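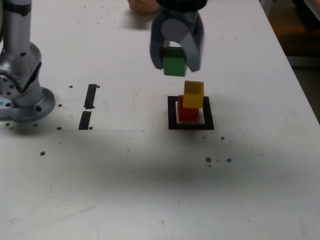
Pomley is a collection of first-person accounts of marriage proposals, engagements and broken engagements, written by the people who lived through them and prepared for reading and for text analysis. Each account is stored as one plain text file in UTF-8, with a matching line in the index. Labels are kept short and few. A label marks off a stretch of text much as the black outline on the white tabletop marks off a square, and whatever the writer put outside that stretch is left unlabelled.

Contents

The accounts/ folder holds the texts. The index is accounts.tsv, with these columns:

id – file name without the extension
stage – courting, proposal, engaged, married, ended
outcome – yes, no, deferred, unclear
faith – y if the writer brings prayer or belief into the decision, otherwise n
site – collection site, either Villanueva or Sustham
words – length after editing

The "deferred" value covers any answer that was put off, including those where the writer says yes later in the same account. Use stage and outcome together to find these. "Unclear" is used where the writer never gives the answer.

Collection

Writers answered an open call and were asked for one piece of up to 2000 words on a decision about marriage. No other prompt was given. Accounts from Sustham were typed by their writers. Those from Villanueva were mostly handwritten and were typed up later, so expect uneven paragraph breaks.

Editing

Spelling was corrected. Grammar and word order were left alone. First names of partners and relatives were replaced, and the same replacement is used throughout an account but not across accounts. Workplaces and churches were reduced to a general noun. Accounts under 20 words were dropped.

Labelling

Each account was read by 2 readers working apart. Where they differed on outcome, Nabila Tahiri made the final choice and the line carries a # at the end. The faith column was added in June and has been checked for Sustham only.

Known problems

Writers chose themselves, and most are looking back over many years. Remembered speech should not be treated as a record of what was said. The partner's side is missing in nearly every case. In 9 files the ending was withheld at the writer's request – these stop at a line reading [withheld].

Use

Free for study and teaching. Do not try to identify writers or their partners. Quotations in print should give the id and the collection name. Requests to remove an account are acted on in the next release, and the id is not used again.

Contact: Nabila Tahiri, Stelterura | © Pomley | Last changed Dec 25, 2025 | Back to top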